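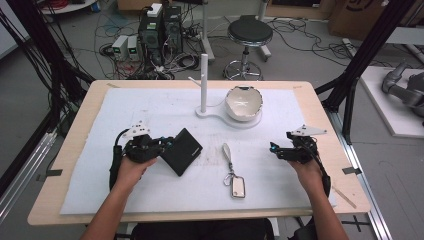 Progress report to the Mornell Fund on the entryway storage work, second period

Work since the last report has gone into the small items people set down when they come through the door: keys, pouches, loose change. The Basdale apartments have narrow entries, and the tenants we spoke to in October said they wanted one place for these things that did not take up a whole shelf. We are working with a white stand that has a tall post, a short peg on one side and a flat base. It is sold as a mug tree, and a small white bowl with a dark rim can rest on the end of the base. A key fob on a leather strap loop and a square black pouch are typical of what it has to serve. The tabletop trials are laid out on white paper taped down at the sides, and the paper is now smudged across the middle and will be replaced before the next round.

Findings so far

The strap loop is the easiest thing to hang. Bare metal rings are harder, and people tend to drop them in the bowl instead. Pouches without a loop have no good place yet. Jouko Juntunen has drawn a second peg, set lower on the post, and a wider base that would let a pouch lie flat beside the bowl. The bowl itself needs a shallow recess to sit in. On a level base it slides and tips when the stand is moved.

Tenant survey

We sent out 1000 survey cards and have 42 back. That is a poor return. Narendra Bhardwaj will go door to door in the two larger buildings and leave cards with the building office – this worked better for the laundry room project. Of the cards we have, most ask for a place for keys first and mail second. Mail was not in the original plan and we do not propose to add it.

Budget

Spending for the period was $1106, against a planned $1000. The difference is the second order of stands from Leinonen, which came with a separate delivery charge. We expect to make it up on printing, as the remaining cards are already paid for.

Next period

Sikora will make up the wider base in two thicknesses. We will try both with the same pouch and key fob so the results can be compared, then place stands in six apartments for a month. We ask the fund to confirm by email that the unspent printing money may be moved to materials.

Submitted March 4, 2019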